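The Long Way Around the Kitchen

At a research laboratory on the edge of Hamilton, Ontario, a two-armed robot has spent the better part of a year working in houses that do not exist. It reaches over tables, turns in hallways and sets objects down on shelves. When it fails, the house is discarded and another is generated in its place. The programme is called Plemero, and its first full set of results, released to partner institutions in May, has drawn attention for an unusual reason. Its authors set out to improve the way household robots are trained, and arrived instead at a detailed account of how they forget.

The question behind the work is an old one in robotics. A machine that has learned to carry out a task in one room will often fail at the same task in another, even where the task itself is unchanged. A cup is still a cup, and a shelf is still a shelf, but the light falls from another side and the wall behind has changed colour. Engineers refer to this as a failure of generalization. The usual remedy is variety: train the robot in a great many rooms, each different from the last, and trust that it will come to ignore whatever does not matter.

Simulation makes that remedy affordable. A rendered house costs little more than the electricity required to draw it, and its surfaces can be replaced between one attempt and the next. Over the past decade the practice has become close to universal in laboratories that study manipulation, the branch of the field concerned with grasping and moving things. What has been studied less closely is the order in which the variety is supplied.

Lejla Radonjić, who leads Plemero, came to the question through an accident of scheduling. Her group had trained two versions of the same control policy on an identical collection of 1,124 simulated interiors. The first version met the interiors in random order. The second, owing to a fault in the script that assigned them, met them grouped by floor plan, so that the policy worked through every variation of one house before moving on to the next. The data were the same, as were the number of training steps and the robot itself. The second policy performed considerably worse, which was expected. It also performed worse in a consistent and legible pattern, which was not.

"We had assumed the errors would be scattered," Radonjić says. "They were concentrated in the layouts the policy had seen first. It had learned those rooms very well, and later training had written over them. The surprise was how much of the loss involved the arms and how little involved the vision."

The distinction is central to the paper. When a policy of this type fails, it may be that it has not recognized what is in front of it, or it may be that it has recognized the object and moved badly. The group built a diagnostic procedure, named Lasau, to separate the two. At intervals during training the policy is halted and placed in a fixed set of 513 test situations drawn from houses it has already visited. Its internal estimate of where each object lies is compared with the simulator's own record, which is exact. The policy is then permitted to act, and the path of each gripper is compared with the path it followed when the house was new to it.

In the grouped condition, the estimates of position held up well. The paths did not. The policy could locate an item on a shelf it had not encountered for many thousands of steps, and would then approach it by a route suited to the furniture of a more recent house, at times striking a table that it had perceived correctly. The authors describe the result as a dissociation between place knowledge and reach knowledge, and they are careful to limit the claim to the architecture they tested.

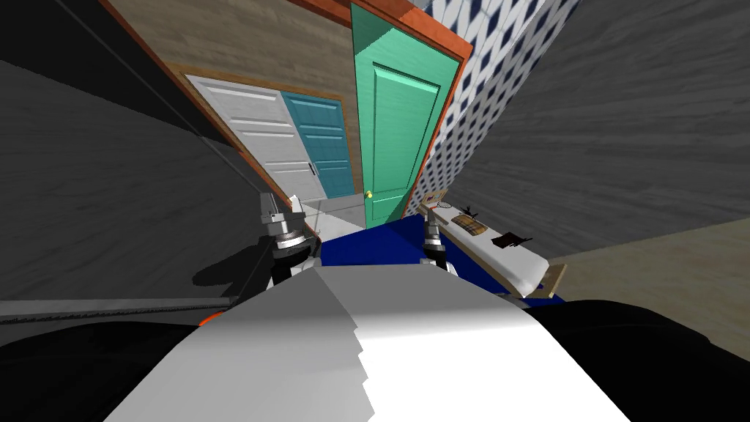
Lasau proved useful in a second respect. By running the procedure often, the group could observe the moment at which a given reach began to deteriorate, and could ask what had been introduced immediately beforehand. The answer was seldom a change of colour or texture. Wall finishes, door styles and floor coverings could be altered freely, in combinations that no builder would attempt, with little effect on the movements already learned. Changes in the height and angle of work surfaces were another matter. A long shelf set obliquely to a table, or a counter raised by the width of a hand, was enough to disturb reaches acquired in dozens of earlier rooms.

This finding has practical weight. Much of the effort in household simulation is spent on appearance, and there are sound reasons for that effort where a policy must eventually work from real cameras. The Plemero results suggest that geometry deserves a larger share of the budget than it commonly receives. In a companion experiment the group reduced the library of surface materials to 41, well below its original size, and used the time saved to produce additional furniture arrangements. Success rates in unfamiliar houses rose.

The method proposed in the final section of the paper follows directly from these observations. In place of random ordering, which is effective but wasteful, the authors recommend what they term spaced return. New houses are introduced in groups, as in the faulty script, which allows the policy to settle into each geometry. After every 50 houses, training pauses and the policy is sent back to a small number of earlier interiors, selected by Lasau as those in which the reaches have drifted furthest. The return visits are brief. Their purpose is to correct the movement before the error becomes established, and the houses that show no drift are left alone.

Compared with random ordering, spaced return reached the same level of performance with fewer training steps, and its failures in unfamiliar rooms were milder in kind. Collisions with furniture in particular became less frequent. The advantage was largest for tasks requiring both arms, such as steadying one object while placing another, and smallest for simple single-handed placements, where random ordering was already adequate.

Zulmira Mota, a specialist in motor learning who was invited to review the work before its release, has urged some restraint in its interpretation. The parallel with human practice is tempting. People who rehearse a skill in blocks often appear to master it quickly and retain it poorly, while those who return to it at intervals do better over time. Mota regards the resemblance as worth pursuing and as unproven. A person who relearns a reach brings to it a body with weight, fatigue and a lifetime of other reaches, she notes, and a policy in simulation has none of these.

Her second reservation concerns the houses themselves. The interiors used by Plemero are generated from Postatia, a library of room components that joins doors, walls, floors and furnishings according to rules of adjacency. The rules are permissive. They produce a wide range of layouts, and also a number that would puzzle a tenant, with doorways crowded together or shelving placed where one would expect to walk. Radonjić's group holds that such arrangements are useful precisely for the strain they place on the arms. Mota's view is that strain should be measured against the homes in which people live, and that a survey of real floor plans ought to precede any broader claim. The published version of the paper includes her recommendation in its discussion of limitations.

Both agree that the decisive test lies outside the simulator. Preparations are under way at Figueroa, a former textile warehouse that the laboratory has fitted out with movable partitions and adjustable counters. There the geometry of a room can be altered overnight, though at a pace no rendering engine would recognize. The group plans to bring a policy trained by spaced return into the building alongside one trained in random order, and to repeat a reduced form of the Lasau procedure by hand, with the positions of objects established by survey markers.

Progress will be slow. A simulated reach that ends in a collision costs nothing, and the same reach in the warehouse may cost a wrist joint and a fortnight of repairs. For that reason the first trials will be confined to single-arm placements at low speed, the category in which the paper predicts the least difference between the two methods. Two-arm tasks are to follow once the safety limits on the joints have been reviewed.

In the meantime, the group has made the diagnostic code available to its partner institutions, together with the full ordering of houses used in each condition. The faulty script is included in the release, under its original file name, with a note explaining how to reproduce the error.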